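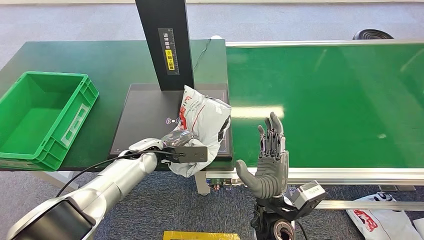
About Pirkora

Pirkora is a small school of cheese. We teach people to make it at home, in ordinary kitchens, with ordinary pots, and we have a very good time doing it. If you've ever stood in front of a wheel of something crumbly and wondered how on earth a bucket of milk turned into that, you're our kind of person.

We run classes for beginners, a longer course for people who've caught the bug, and a winter program for anyone who wants to tackle the aged cheeses (clear some space in your spare fridge!). We also sell cultures, rennet, moulds and cheesecloth from the little shop at the front, mostly so our students don't have to go hunting for them.

How we got going

Nga Kiều started Pirkora after a long stretch of making feta for her neighbours. She'd grown up in a family that hardly ate dairy at all, and the first cheese she made was a ricotta that came out closer to rubber. She made it again the next night, and the night after, and by the end of the month she was handing out tubs over the back fence.

People began asking if they could come and watch. Then they asked if they could bring a friend. For the first year the classes ran at Nga's own kitchen bench with everyone elbow to elbow, and whoever was closest to the sink did the dishes. When the hall at the end of Perrin Lane came up for rent she took it, painted the door yellow and put in two second-hand stoves, one of which we still use. The other one is now a planter with parsley in it.

The name Pirkora comes from a cow in a bedtime story Nga used to make up for her daughter. The cow was very stubborn and travelled a lot. We've never managed to draw her to anyone's satisfaction, so there's no cow on our sign.

What we teach

Our Saturday-morning-feeling class (we run it on all sorts of mornings, but that's the mood) is called First Curds. It's three hours long and you'll make ricotta, a quick paneer and a soft fresh cheese you can roll in herbs or pepper. You take all of it home, so bring a container or two. We start at 10 with tea and something on toast, because standing over warm milk on an empty stomach is a cruel thing to do to a person.

Stretch and Pull is our mozzarella class, and it's the loud one. The curd has to be hot to stretch properly, there's a fair bit of yelping, and the moment when it suddenly goes glossy in your hands is worth every second. We supply gloves. If you've tried mozzarella at home and ended up with cottage cheese, come along and bring your recipe, and we'll go through it with you. The usual culprit is the milk.

The Kovel Course is the longer one. It runs over six weeks and takes you through feta, halloumi, a washed-curd cheese, a small blue and a farmhouse cheddar that you'll press, wax and take home to look after. It's named after the old hand-cranked press that lives in the corner, which has KOVEL cast into the side in big proud letters and weighs as much as a calf. We keep each intake to 16 people so everyone gets a proper turn at the vats.

In winter we open the ageing room to past students. You can rent a shelf, turn your own wheels, brush your own rinds and compare notes with whoever's in there. It smells wonderful or terrible depending on how you feel about blue cheese.

How we like to teach

We're hands-in from the start. You'll get a short talk with the milk already warming, and after that you're stirring. We find people remember what a clean break feels like far better once they've slid a knife into the curd themselves and seen the whey come up clear along the cut.

We like mistakes, too. A batch that won't set is a great lesson, and we'll stop and talk about it with the whole room if the person who made it doesn't mind. Was the milk ultra-pasteurised? Did the rennet sit in a warm cupboard all summer? Did somebody walk off to answer the phone? We've all done every one of these. Nga still keeps a photo of her worst brie on the wall by the kettle, and it has been mistaken for a dropped pie.

We don't go in for fancy equipment at beginner level. A heavy-bottomed pot, a thermometer, a slotted spoon and some clean cloth will get you a long way. Once you're making hard cheeses you'll want a press, and we're happy to talk you through building one from a couple of chopping boards and some weights.

Our milk

The milk matters more than anything else we could tell you about. Ours comes from a small dairy up the valley, where they milk 200 goats and a mixed herd of cows, and it changes through the year in ways you can really taste. Spring milk is light and grassy. By late autumn it's richer, the curd sets firmer, and the cheddar we make then is always the one people fight over.

We buy it pasteurised and unhomogenised, and that's what we'd suggest you look for at home. If you can only get the supermarket kind, it'll still make a lovely ricotta. Add a little calcium chloride for anything that needs to set with rennet.

The whey doesn't go to waste if we can help it. Some goes into bread (whey makes a beautiful soft loaf), some goes to a pig farmer who turns up with drums in the back of his ute, and a bit goes on the tomatoes, well diluted.

The Droltus Shelf

One corner of our shop is a lending library of cheese books, known as the Droltus Shelf after the reader who left us the first few boxes. There are proper textbooks in there, a run of dairy newsletters with hand-drawn diagrams, and a great many cookbooks with splashes on the pages. You don't need to be a student to borrow. Write your name in the exercise book on the counter and bring the book back when you're finished with it.

If you've got a family recipe you'd like to add, we'd love to copy it out. We've been given a farmer's cheese flavoured with caraway, a smoked string cheese, and four different labneh recipes whose owners each assure us that theirs is the only correct one. We've made them all and we're staying out of it.

Who comes along

All sorts! We've had chefs, nurses coming off night shift, a mother and son who book the same two spots every January, farmers who've been selling milk all their lives and had never made cheese with it. More than 2,000 people have come through the yellow door now, and plenty still send us pictures of their wheels, often with a worried question about a spot of mould. Keep sending them. Most moulds are harmless and can be rubbed back with a cloth dipped in brine, but pink or black ones are worth asking us about before you do anything else.

Kids are welcome at First Curds from the age of 10 with an adult beside them. The hall is on one level, there's a wide door at the side, and we can set up a lower bench if you'd like to work sitting down. Just mention it when you book.

If you don't eat animal rennet, tell us that too. We keep a vegetarian one on hand for all classes and it works well in everything we teach.

Coming to see us

You'll find us at the far end of Perrin Lane, past the bakery. Parking is easiest behind the hall. Wear flat, closed shoes and something you don't mind getting whey on, and tie your hair back if it's long. Aprons are on the hooks as you come in, and the striped ones have the good pockets.

The shop is open on class days and most afternoons in between. If the door's shut, try the bell, as we're often out the back turning cheeses and can't hear a knock over the fans.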